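My mom gave a remote access code to a caller. What should we do now?

Posted in Scams and Online Safety by Noeline Pearce, 19 Apr 2023

Hi everyone, long-time reader and first-time poster, so please forgive me if I put this in the wrong section. My mom is 81, sharp as a tack about most things, and she lives by herself in Darbridge. Yesterday morning she got a call on her landline from a very polite young man who said he was with the security department at Vernasside, the company she gets her internet from. He told her that somebody overseas was using her connection and that she might be cut off by lunchtime if it wasn't sorted out.

She was flustered (she had my nephew's graduation video call that afternoon and had been looking forward to it for weeks) and she did what he asked. She went to a website, downloaded a little program, and read him out the code it gave her. He then moved the mouse around for a while, showed her a long list with lots of red marks in it, and asked her to sign in to her bank "to check the refund had gone through." She did sign in. He said they had accidentally refunded her $800 and would she please send it back by buying gift cards. That was when the penny dropped, bless her, and she hung up and pulled the plug out of the wall.

She called the bank herself, from the number on her card, and they froze her online access. No money is missing that we can see. The computer is still unplugged. What I don't know is what to do about the computer, her email, and the rest of it. Can we just uninstall the program and carry on? Do we need to throw the whole thing away? She is so embarrassed that she doesn't want me to tell my brother, and he's the one in the family who knows computers. Any advice would be so welcome, and thank you for reading all this!

Dretia

First of all, please give your mom a hug from me. She hung up, she unplugged, and she called the bank on a number she already had. Plenty of people half her age don't manage that. I spent years on the phones at a credit union and I talked to schoolteachers, nurses and one retired police sergeant who had all been through the same call, so she is in good company.

You don't need to throw the computer away. I wouldn't stop at uninstalling the program either, though. While he was moving the mouse around he could have added a second program that starts up quietly, and you won't necessarily find it in the list. If it were my mother's computer I would do it like this.

Leave it off the internet. If she's on Wi-Fi, that means turning off the router before you switch the computer on, or it will connect all by itself. Copy her photos and documents onto a USB drive – just the photos and documents, no programs – and then have Windows reinstalled from scratch. A decent local repair shop will do it, and you can tell them plainly "somebody had remote access to this," they hear it every week. If you'd like to do it yourself, make the installer on a different computer.

Passwords next, and these have to be changed from a different device, such as your phone or your own laptop. Start with her email. Whoever has the email can reset nearly everything else, so it comes before the shopping sites and even before the bank, seeing as the bank is frozen already. While you're in her email settings, look for 2 things in particular. One is forwarding, where copies of her mail get sent to an address you don't recognize. The other is filters or rules, which can be set up to hide messages from the bank. Then sign out of all other sessions (most providers have a button for it) and turn on two-step verification with her phone number.

After that, ask the bank whether any new payees were added while she was signed in. People look at the balance and feel relieved, and a new payee can sit there for a good while before it's used. Ask for a new account number too. Some banks grumble a bit but they will usually do it if you say the words "remote access."

One more thing and then I'll stop, I do go on. The caller asked her to sign in, so he may have seen her full name, her address, and the last part of her account number. She should put a free credit freeze on her file with all 3 of the big credit bureaus. It takes a few minutes each and you can lift it whenever she needs to apply for something.

Öztürkmen

change all the passwords and run a virus scan. my uncle had this and he ran the scan and was fine

also you can't trust caller ID, they can make it show anything they want

Darbridge Dave

I agree with nearly everything Dretia wrote, and I'd only be gentle about the virus scan idea. A scan is fine as far as it goes, but the remote tools these people use are often ordinary commercial programs that real support desks use every day, and a scanner may not object to them at all. So a clean result doesn't tell you much here.

What I wanted to add is about the weeks ahead. She will very likely get more calls. Her number is now on somebody's list as a person who picked up and talked, and the next caller may say he's from the bank's fraud team, or from a company that can recover lost money for a fee. My dad was called 7 times after his, back in March, and the nicest one of the lot claimed to be helping him catch the first one. We ended up taping a card beside the phone that says "Hang up. Call Noreen." (Noreen is my sister, and she is not to be trifled with.) He can read it out loud to the caller if he likes, and I believe he rather enjoys it.

Do report it as well, even with nothing lost. In the US that's the FTC's fraud reporting site and the FBI's Internet Crime Complaint Center, and it's worth telling Vernasside through the number on her bill. Jot down the time of the call and the website he sent her to while she still remembers, and keep that sheet with the bank's reference number.

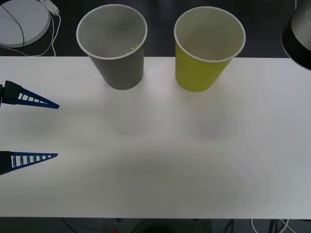 As for your brother, I'd let her decide when to tell him, and maybe mention that it happened to a stranger's dad too. Mine kept it from me for most of a week, and he was a good deal more cheerful once it was out. If she says yes, your brother could do the reinstall at her kitchen table and save you the repair bill. Best of luck to you both, and do come back and let us know how she's getting on.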